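Home Guides Hardware Data Evals About

Scoring a two-arm marker capping policy by stages

Posted by Maëlys Millet, 30th January
4 shares 3 comments

Quick writeup of how we score marker capping on the Hirska setup, since the Mundach people keep asking and I keep answering in bits over chat. Assumes you already have a trained policy and two arms that home properly. If not, go do that first.

The short version – don't score pass/fail. Capping is a long task. One arm picks the barrel, the other picks a cap, they meet in the middle, push, put down. Pass/fail gives you a zero for a run that missed the cap by a hair and the same zero for a run that punched the table. Useless for picking a checkpoint.

So, stages.

1. Barrel grasped and off the table.
2. Cap grasped, open end facing the barrel.
3. The two brought together, tips lined up.
4. Cap seated and marker set down without dropping.

One point each. Stop counting at the first stage it fails, even if something lucky happens later. We argued about this one. Strict is better, otherwise two people watching the same rollout come up with different totals.

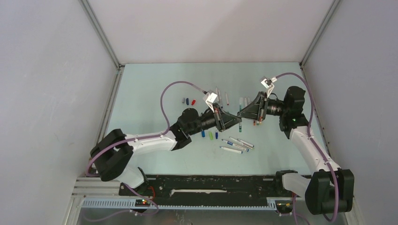 Both grippers at mid-table, teal marker upright, loose caps front and back.

Setup before you run anything

Cable check. Ours go up from the wrist brackets in a big loop and down along the arm. Leave slack. Too tight and the wrist fights the cable near full reach, and you'll blame the policy for a week. Ask me how I know.

Wipe the wrist camera lenses. Marker ink gets everywhere.

Start layouts. Write them down before you look at any results. We keep a plain text file with one layout per line: which colors, barrels on which side, caps loose or in a row, any distractors. Shuffle the file once, with a fixed seed, and every checkpoint gets the same order. Do not "tidy" a layout becuase it looks unfair. Unfair is the point of some of them.

Include layouts with markers already capped. A policy that has learned to cap things will happily try to cap a capped marker if you never test for it. Ekström, our baseline, did exactly that on its first eval and we only caught it on replay.

Running it

Step limit is 500 per attempt. Hit the limit, score whatever stage it got to, move on. No extra time for a nice looking attempt.

Hands off. If a cap rolls out of reach that's the run. Log it as "rolled" and keep the score. Caps lying on their side do roll, so give them a second to settle before you press go.

Keep the lights the same between checkpoints. We have plain gray walls round the table and it helps a lot, the background doesn't change when somebody walks past.

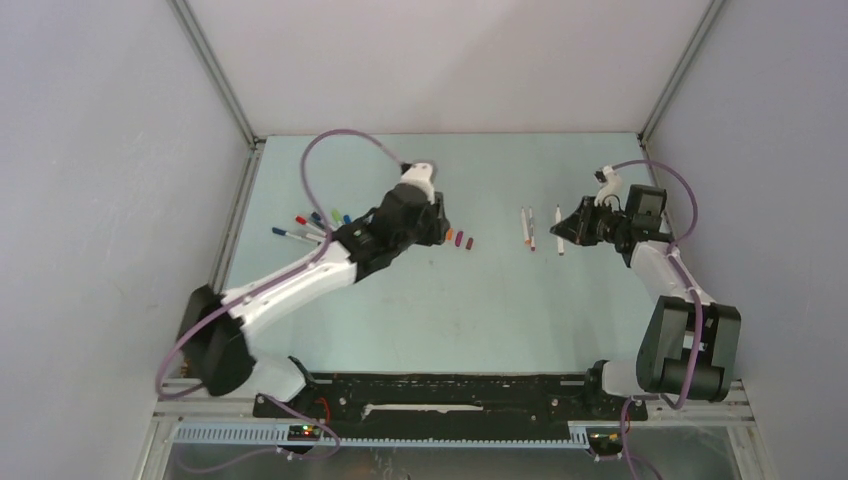
Alternate the checkpoints too. A, B, A, B, through the layout file. If you run all of A in the morning and all of B after lunch you are partly measuring warm motors. Slower to swap weights, yes. Do it anyway.

Scoring should be from video and blind. Rename the files to something random, hand them to a person who wasn't at the rig, get the stage score plus a one word failure tag. Tags we use: miss, slip, tilt, rolled, frozen, collision. Add your own but keep the list short or people stop using it.

What we saw

Training set was 1894 teleop episodes from the Nusuvska rig, all single operator. By pass/fail the two best checkpoints came out level. By stages they were not close. The later one got to alignment far more often and then lost it on the push, nearly always tagged "tilt". The earlier one mostly lost it at the cap grasp.

Different problems, different fixes. For tilt we recorded extra demos of just the last part – start with barrel and cap already in the grippers, line up, push, stop. For the cap grasp we added more cap poses. Tilt fix worked well. Cap pose one, some improvement, still not happy with it.

Things that still bug me

Stage 3 is a judgment call. "Lined up" from the fixed camera can look fine when the wrist view says otherwise. Score from the wrist view if you have it, and put which view in the log.

Colour pairing isn't in the score at all. Wrong cap on the right barrel still gets full points here. If you care about it keep a seperate column, don't mix it into the stages.

Layout file and the tag sheet are in the Hirska repo under evals. Shout if the path moved again.

3 comments Log in to reply

Related
Wrist camera mounts that don't drift
Homing two arms without banging them together
Teleop demos: when to throw one out
Mundach table layout notes, January
Fixed seeds and why your eval order matters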